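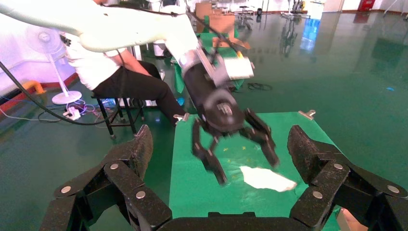
White cloth on the green table top

Reading time: 6 minutes
Print | E-mail this page

Home Networks, Unit 6: How a name becomes an address
Notes by Italo Martinelli, Dallstead evening course

I love this unit! You type a name, a page shows up, and in between your laptop has held a whole conversation with machines you'll never meet.

Start with the short version. Your laptop looks in its own memory first. If the name isn't there it asks the router, and the router asks the resolver at your internet provider. The resolver may have to go all the way up to the root servers and work back down.

Every answer comes with a time to live (TTL), counted in seconds. Once it hits zero, the saved copy gets thrown out and the next request starts fresh.

Open the Darklow capture from the class folder. It holds 1,845 lookups from one ordinary evening in one house (yes, one house!). Sort by response time. The slowest took some 700 milliseconds, and most of the others are so quick that the column looks like a row of zeros.

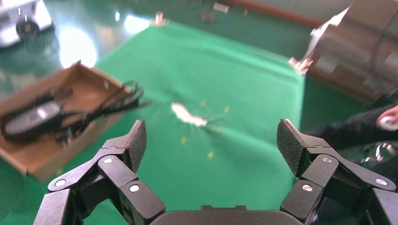 Gripper fingers, spread open

Now find line 19. Same name as the slow one, but this time the router had it saved. Compare the two times and write down the TTL on each.

To try at home in September:
- Look up any name twice in a row and watch the TTL drop.
- Clear the saved names on your laptop, then do it again.
- Change the resolver in your router settings. Write down the old one first!

Fitzgerald Delacroix has the lab desk this term, so bring him your odd results. Odd ones are the most fun. Next unit: why two devices sometimes grab the same address.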